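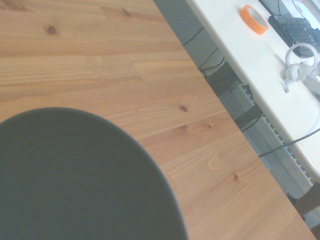
A dish displayed upright needs a stand of the right depth, a level surface under it and enough clear table in front that it won't be knocked. The steps below cover a shallow round dish or plate on a bent-wire stand, used on a pine tabletop. They apply to a single-piece stand bent from one length of wire. Hinged wooden easels are handled in a separate sheet.

## What you need

- a round plate or shallow dish
- a wire stand with a front lip deep enough for the rim
- a ruler and a pencil
- adhesive felt dots (Ladik 1182 or similar)
- two dry cotton cloths and one damp one
- a small pair of pliers with taped jaws

## 1. Check the tabletop

Glued pine moves with the season. The strips swell and shrink across the grain, and a joint that was flush in winter can stand slightly proud by July. Lay the edge of the ruler across the joints where the stand will go and look for light under it. Move the position along the table until the ruler sits flat.

Knots need the same check. The wood around a knot is harder than the rest of the strip and wears more slowly, so an old top often has a small rise there. A stand with one foot on a knot may rock. Mark a flat position lightly in pencil, 200 mm or more from the table edge.

Wipe the area with the damp cloth, then with a dry one. Wipe along the grain. If the top has been oiled, leave it 12 hours before putting felt on it - fresh oil softens the adhesive and the dots creep.

## 2. Check the dish

Turn the dish over on a folded cloth. Feel around the foot for grit and sharp spots. A rough foot does no harm while the dish is upright, but it will mark pine when the dish is laid flat, and most dishes end up flat sooner or later.

Measure two things:

1. The diameter, rim to rim.
2. The thickness at the rim, including any raised edge.

A raised rim is usually thicker than the body of the dish. Fit the stand to the rim.
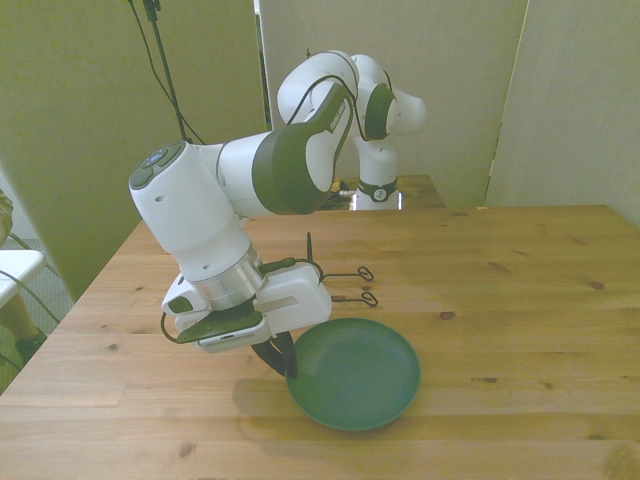
*Cluramside Household Sheets, No. 20*

## 3. Fit the stand

Set the stand on the table with no dish in it. All points of contact should touch. If one is high, grip the wire close to the nearest bend with the taped pliers and correct it a little at a time. Don't bend it back and forth. Wire hardens as it is worked and will crack at the bend.

Next, check the lip. The two front loops hold the lower rim and stop it sliding forward. The gap behind them should be slightly wider than the rim. A gap that is too narrow lifts the dish onto the tips of the loops, where it can roll sideways.

The back support should meet the dish above its midpoint. If it meets lower than that, use a taller stand. Opening up a small stand to take a large dish moves the weight behind the rear foot, and the whole thing goes over backward.

## 4. Add the felt

Put one dot under each foot. On thin wire a flat dot peels off in a week or so. Cut it in half, fold one half around the wire with the seam upward and press it closed. Trim the excess.

## 5. Set the dish

Hold the dish at both sides. Lower the rim into the front loops first, then lean the dish back until it meets the support. Let go with one hand, then the other. Press lightly at the top of the rim. If the dish returns to rest without shifting on its feet, the fit is good enough.

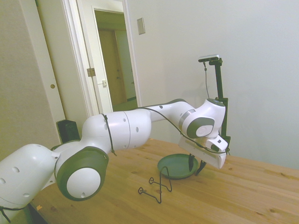
One reader in Tetesstead wrote that felt under the front feet is a mistake on a waxed top, as the stand slides the first time the table is wiped, and suggested thin cork there with felt at the back only. Cork does grip better on wax. On bare or oiled pine the felt is adequate, and cork crumbs are a nuisance in open grain. Either way, lift the stand to clean under it.

## Storing flat

Remove the dish before moving the stand. Lay a cloth on the pine, put the dish on it face up, and keep the stand beside it and never on it. Wire ends scratch glaze.

Stacked dishes need a sheet of Chiu liner or plain felt between each pair, cut 20 mm smaller than the dish so that it doesn't show at the rim.

Revised May 2, 2020. Wall-hung wire fittings removed to their own sheet.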